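Sticking Small Things Together: Our Making Project at Giltudholm

Project report, spring term, group 2

Why we chose this

Our course asks every group to pick one ordinary workshop job and learn it properly, and we picked hot glue! Everyone has used a glue gun for a school model or a birthday card, and everyone thinks they know how it works. We wanted to find out how good a joint you can get if you take care over it, and how to set up a table so that the job is pleasant to do. We had seven weeks, finishing in May, and a cupboard full of odd plastic and wooden bits to play with (158 pieces when we tipped it all out and counted, which took up one whole Friday).

The table

We worked on a wooden table with a pale top. We did think about covering it with card, but small parts show up beautifully against the bare wood and we liked seeing the grain. The top has a big dark patch in the middle with uneven edges, and we got quite fond of it. It became our landmark: "just left of the patch" was how we told each other where things were.

The rule we settled on was to have very little out at once. In the first week we spread everything over the table and spent more time hunting than gluing. After that, only the piece being worked on and the glue gun were meant to be there, with one or two spare bits at the side.

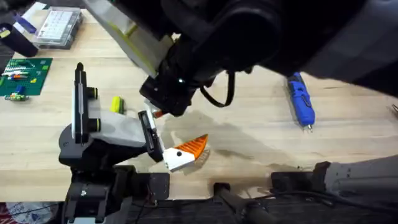
Figure 1. The orange and white piece on the table, with the blue glue gun to the right.

The glue gun

Ours is blue and it lives on the right-hand side, lying at a slant. We tried it on the left for a week as well, but three of us are right-handed and kept reaching across the work. Laying it down with the nozzle turned away from the piece made a real difference, as strings of glue no longer landed on things we had just cleaned. If we did this again we would buy a proper stand on day one!

We let the gun warm up for seven minutes every time. Before that we had been impatient, and the glue came out thick and set before we could line anything up.

The pieces

Most of our tests were on little blocks from the cupboard. The orange and white one is our favourite: a white block with a small hole in its face, and an orange triangular part with grooves on the end. Shapes like this are fun because they don't sit flat, so you have to think about which way up to hold them. The grooves are lovely to look at and a pain to clean (a cocktail stick is the best tool we found).

What we learnt about joints

We made pairs of test pieces, left them overnight and pulled them apart by hand the next day. It isn't very scientific, and we know that, but the differences were easy to feel. Rough surfaces held much better than shiny ones. Rubbing a shiny face with fine sandpaper for a minute helped more than doubling the glue did. A small blob in the centre, pressed down and held still, beat a line round the edge nearly every time.

Holding still was the hard part. If you shift the piece while the glue is going cloudy, the joint looks fine and then pops off later. We started counting to thirty out loud, which annoyed the group from Lerach at the next table, sorry!

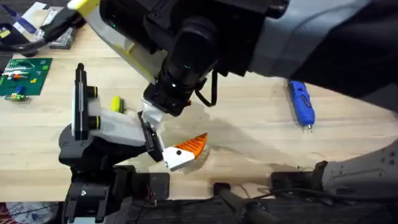 Figure 2. Work in progress over the middle of the table.

Tidying up

We gave the last ten minutes of each session to clearing the table. Glue drips lift off the wood quite cleanly once they are cold, using a plastic scraper. Loose bits went back into tubs sorted by colour, an idea borrowed from the Tadach group's report last year. Sorting by size would probably suit people who build bigger things.

What we would do next

We would like to try the same tests with wood glue and compare, and to use a spring balance in place of our hands so that we have proper numbers. We also want to know whether a joint made in a cold room is weaker, as our worst batch came from the chilly week when the heating was off. The leftover blocks are on the second shelf if next term's group wants them, and the scraper is in the tub with the orange lid.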